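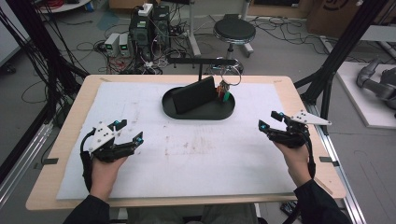

Key tag

A key tag is a small label, usually colored, attached to a key or to the ring that holds it. Tags are sold in packs for homes, offices, rental properties and schools, and are meant to tell the user which key is which. They are often stored with a key stand, a tray or a wall rack, and the whole arrangement is sometimes sold under the name "key station" or "key system." How much of a system it amounts to depends largely on whether anyone writes on the tags.

The term overlaps with key fob, key chain and key cap. Catalogs use all four loosely, and attempts to separate them have had little effect on how people talk.

Form and materials

The common tag is a flat or slightly domed piece of plastic with a hole or loop at one end. Many have a paper insert behind a clear window. Metal tags, once the usual thing in hotels and boiler rooms, are stamped with a number and last longer, though they add weight and noise to the bunch. Leather and wooden tags are sold mainly as gifts, and are awkward to label in any readable way.

The ring is normally a split ring: a length of spring wire wound into two close turns. It closes securely and is hard on fingernails. Larger rings are easier to open and let the tags fan out, but they don't fit well in a pocket. Makers tend to describe large rings as "high capacity," which is true in the sense that a bucket is high capacity.

Paper inserts are the weak part. Ink fades in sunlight and runs when damp, and the clear windows on cheaper tags pop out. Label tape lasts longer but tends to peel at the corners.

Color coding

Color is the main selling point of most tags. The idea is that a person learns green for the front door, orange for the shed and so on, and stops reading labels altogether. For a household with three or four keys it works fairly well. Beyond that the evidence is thin.

Philomena Agbeko, whose handbook on property records gives a chapter to keys, argues that color should mark a group of keys, such as all the keys to one building, and that a number should mark the single key. She points out that red, orange and pink tags are easily confused in a dim hallway, and that a color means nothing to a person who was never told the scheme. Kofi Agbenyega has taken the opposite view, holding that people forget numbers faster than they forget colors. He offers no test of this, and neither does she.

Sets in many colors create a further problem. A pack with a dozen shades looks orderly on the shelf, yet pale green and pale blue become hard to tell apart under warm bulbs. Users with color vision deficiency are rarely mentioned on the packaging. Tags that differ in shape as well as color are made, but they are less common and cost more.
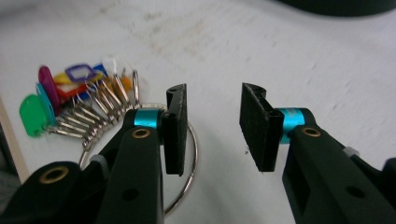 Numbering is older and duller, and has mostly held up. A numbered tag says nothing to someone who finds it in the street, which is an advantage, but it needs a list, and the list has to be kept up. In a survey of lettings offices by Augustina Alhassan, 126 of the 585 tagged keys examined had no matching entry in the key book. Her sample came from a single district and she did not say how the offices were picked, so the figures are best taken as a warning. They have since been repeated in sales material as if they covered the whole trade.

Stands and trays

A key stand is an upright post with a horizontal bar, hooks or pegs from which rings are hung. Some have a shallow tray at the foot for coins and other pocket contents, and in other homes a stand is simply placed over or beside a tray bought separately. Black metal is a popular finish, as it is for coat racks and paper towel holders, and for much the same reason: it goes with most things.

The stand's advantage over a bowl is that the bunch hangs with its tags showing. The drawback is balance. A light stand with a single post will tip if a heavy bunch is hung at one end of the bar, and a bunch pulled off in a hurry can bring the stand with it. Weighted bases help. Rubber feet help less than advertised.

Trays attract clutter. Receipts, batteries and loose screws gather in them, and after some weeks the keys may be hard to see. Writers on home organization usually recommend a smaller tray. It fills sooner, but it does get emptied more often.

Commercial products

The Oker stand, a plain bar-and-post design, was among the first to be sold together with a set of tags. Gallico followed with a wall version. Both were promoted as ending the problem of lost keys, a claim that has been dropped from later packaging without comment. A stand can only hold the keys that are brought back to it.

Willems sells tags in boxes of 1000 for schools and storage yards. The tags are thin, and buyers have complained that the hole tears when the ring is large. The company describes the tear as a "release feature." Ulari tags are thicker and have a raised rim around the insert, which protects the writing but makes the bunch bulky.

Prices vary widely between tags that are hard to tell apart once out of the wrapper. Abena Zakaria, comparing six brands over one winter, found no clear link between price and how long the label stayed readable. Her comparison did not include metal tags.

Security

Putting a full address on a tag is widely advised against, and is widely done. A name and phone number is only a little better. Some locksmiths sell registered tags that carry a code and a return address, so that a finder can mail the keys back. Such schemes depend on the firm still being in business and on the finder being willing to walk to a mailbox. Published return rates come from the firms themselves.

Keeping keys on show near the front door is a separate question. A stand on a hall table is convenient, and can often be seen through the glass. A drawer is the usual alternative.

Use as practice material

Rings and bright tags are also used in teaching. Etornam Darko's notes on hand exercises list hanging a ring on a bar and lifting it off again, with the remark that a loose bunch swings and is harder to handle than a solid block of the same weight. The notes suggest starting with a large ring. Whether skill with a key ring carries over to buttons or zippers is not established, and Darko makes no claim that it does.

See also

Key cabinet
Key ring
Label
Lanyard
Split ring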